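5.2 The Friday open day

We ran the plug task live in March, and I'll admit I was nervous. The counter was set up the way Glenys Furnival likes it — hair tools, cords everywhere, a white power strip with colored sockets. Visitors could ask for a plug by pointing, and Macario Medrano typed the request into Skovix. The policy was the one trained on 671 episodes, with no changes for the day. Most people wanted to know why we'd picked such a messy counter (so did our reviewers!).

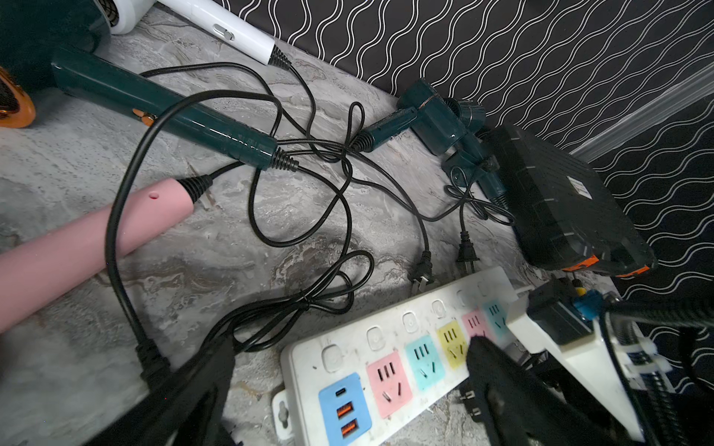
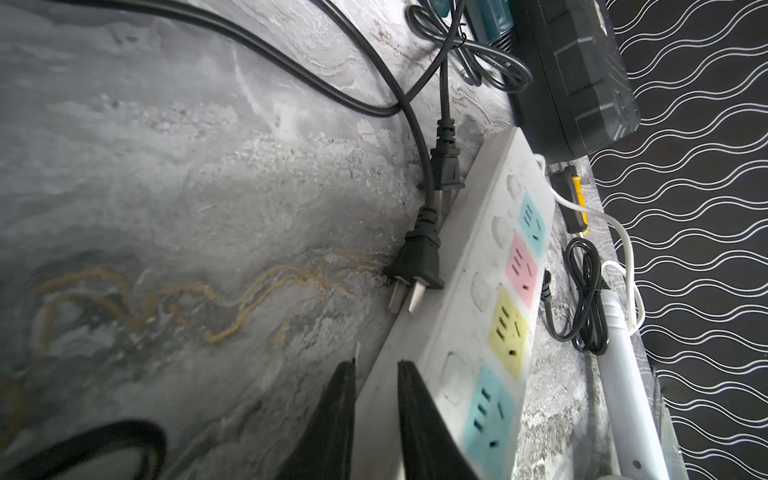

Figure 7. Wrist views from the open day, with loose plugs lying near the strip.

Hamdia Yilma kept the log, and I went through it with her afterward. What slowed us down was choosing between two black plugs that look alike from the wrist. People tend to trace a cord back to its tool, and our policy has no step for that. We come back to this in Section 6, where Jekadel gets the same requests with a second view added.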